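Buying the second rig before the first robot

Plerkance runs a small kitchenware hire business from a unit in Clurnstead, and for the past year it has been working out whether a robot could take over some of its washing up. The operations manager, who asked to be quoted by job title only, has the budget on one sheet of paper. The robot is near the bottom of it.

"Everyone wants to talk about the arm," the manager said. "We spent our first £695 on recording kit and storage. I'd do the same again."

The recordings show people doing ordinary cleaning by hand, filmed from head height. Paltska, the supplier Plerkance expects to buy from, uses them to judge which jobs its machine could be trained for. The firm wanted homes and back rooms as well as the wash area, so staff have been wiping pans wherever they normally would.

"You learn what you're asking for," the manager said. "Wiping a pan is a two-handed job. One hand holds the rim and the other works the cloth. We had priced a single arm. That quote went in the bin."

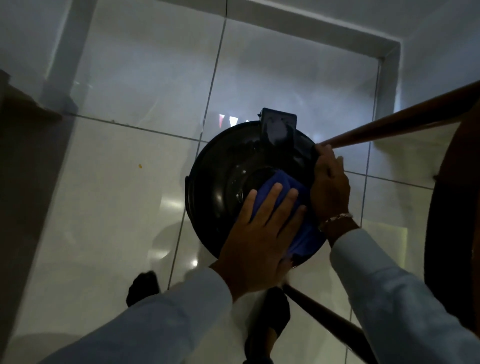

What went on the list

Two arms cost more than one, but the manager said the extras caused more trouble in planning. Soft cloth is hard for a gripper to pick up when it bunches, and a shiny surface can confuse a depth camera. Plerkance has put money aside for spare fingertips and a second camera, and has allowed 11 weeks for setting up.

"I asked Karras for a price as well, and theirs looked cheaper until I added the service contract. It was nearly 65 per cent on top over the life of the machine. Ask for that figure in the first email."

Lease or buy

The plan is to lease for seven months and then decide. Power, floor space and insurance have been costed separately, and staff hours for training are charged to the project and not to the wash area.

Asked what would stop the purchase, the manager mentioned handles. "Our pans come with all sorts of fittings. If we have to sort them by hand before the machine will take them, I can't make the sums work. We'll know more in May, when Paltska brings the demonstration unit over."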